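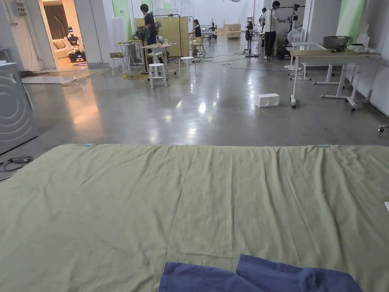

Will the Piton fit under an airline seat?

Under most of them, provided you leave the front pocket flat. Fill that pocket and you are relying on the mood of whoever is standing at the gate.

Ekico Piton cabin bag
Capacity: 23 litres
Weight empty: 982 g
Stock number: 201
Colours: charcoal, rust
Maker's guarantee: 3 years, zips included, wheels not applicable

The Piton is a soft, square-cornered bag meant for people who want to fly on the cheapest ticket and still have a change of clothes at the other end. Ekico calls it "the only bag you'll need for a week in the sun". We would like to meet the person who wrote that and look in their suitcase. For a long weekend it does the job well. For a week at a beach resort you will either be washing things in a hotel sink or wearing your coat on the plane with your sandals in the pockets.

The bag opens flat like a suitcase, and that is the best thing about it. Top-loading rucksacks are a misery in a small hotel room, where everything you own ends up on the floor while you look for a plug adaptor. With this one you undo a single long zip and the whole lot is there. The lining is pale, so dark socks don't vanish into the corners.
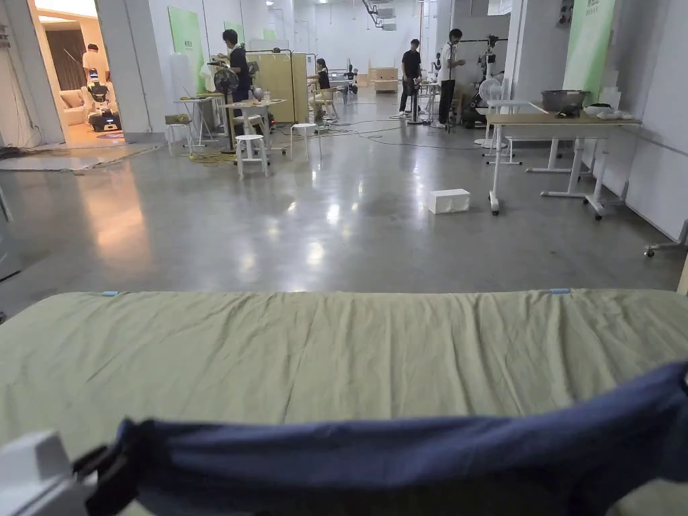
The straps are less of a success. They tuck away behind a flap in the back panel, a nice idea until you are on a station platform trying to get them out again. The padding is thin. You can carry the Piton on your back from the airport bus to the hotel door without complaint, but if you have booked one of those old-town places up a long flight of steps, with no taxi allowed past the gate, you will feel it by the time you get there.

There is a loop for sliding the bag over the handle of a wheeled case. It works. Why you would bring a wheeled case when the whole point of the bag is to avoid paying for one is another matter.

What about the "resort pocket"?

Ekico's name for a wipe-clean pouch at the base, sold as the place for wet swimwear. We put a wrung-out towel and trunks in it overnight and the shirt on the other side of the lining was damp by breakfast. Use a plastic bag inside it, as you would have done anyway.

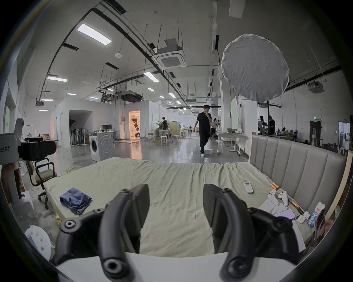

Gresteck Holidays - Luggage and Travel Kit Department

We sell the Piton alongside our own package breaks and get asked the same things about it every July, when the cabin bag rules suddenly start to matter to everyone. So, the plain version. We can't promise that any airline will accept it. Size limits change, and the limit printed on your booking is the one that counts. Measure the bag when it is packed. The figures on a swing tag are always taken from an empty one, and soft bags bulge.

Nor do we think much of the "anti-theft" label. The main zip pulls can be clipped together, and that might slow somebody down on a crowded tram. It won't stop anyone with a pair of scissors, and it won't help at all if you leave the bag hanging on the back of a café chair. Keep your passport on you.

The fabric has stood up better than we thought it would. Nazmiye Değirmenci on our returns counter sees most of the bags that come back, and her view is that Pitons are returned for being too small far more often than for being broken. The usual fault, when there is one, is stitching at the grab handle. Check it when yours arrives and give it a good tug. If it creaks, send it back.
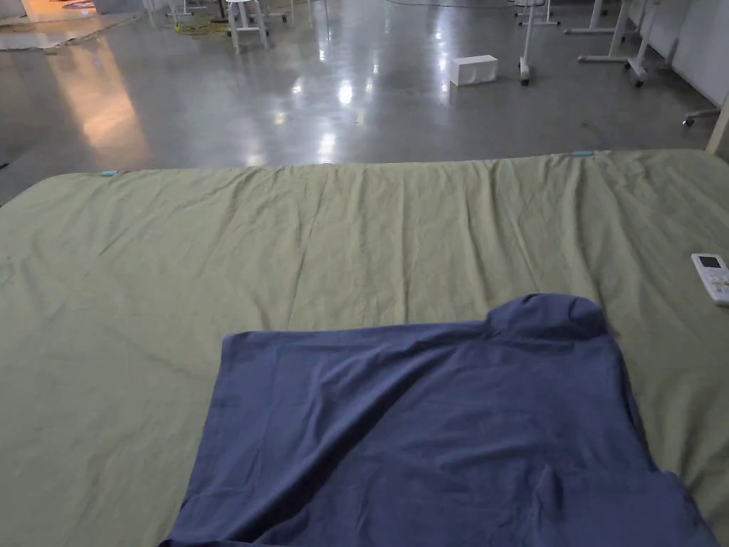 Navy T-shirt on a light green sheet

Piton or Pringle?

The Pringle is the cheaper bag in the same range. It has the same main compartment, no straps, a plain base and one outside pocket. If you are going door to door by car and plane, buy the Pringle and spend the difference on lunch. If you will be walking any distance at all, the Piton's thin straps are still better than no straps.

Care

Sponge with warm water and a little soap. Don't machine wash it, whatever the reviews say - the stiff panel in the back goes wavy and never lies flat again. Empty the sand out of the base before you store it.

Returns

Unused bags with the tag on can come back to us for a refund. A bag that has been on holiday is a used bag, even if it only went for the weekend. Faults under guarantee go through the returns counter, and please keep your receipt, as Ekico will ask for it.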